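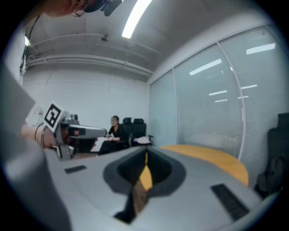
Lurnura Hand Gripper, pair

Can a machine fold your towels yet? Almost! The Lurnura pair is how we're teaching one. You hold a gripper in each hand and do the chore yourself, and the arm learns from your moves.

Ridged black pads sit on the gray body, and the square black-and-white tag lets the software follow each hand.
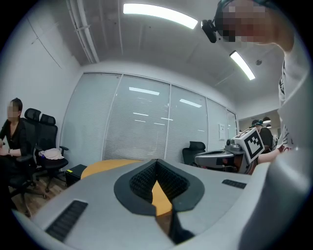

2 min read

Our Plunura arm now clears cups from a round table and it's a joy to watch – slow, but a joy. Socks are harder. The Nel software learned cup clearing from 658 recordings, and socks have already taken 3146 with plenty of fumbles left. Shop-floor bin sorting is further along at our Costlow site.

In the box: 2 grippers, cables, spare pads
Charge: 18 hours
Next sock update: November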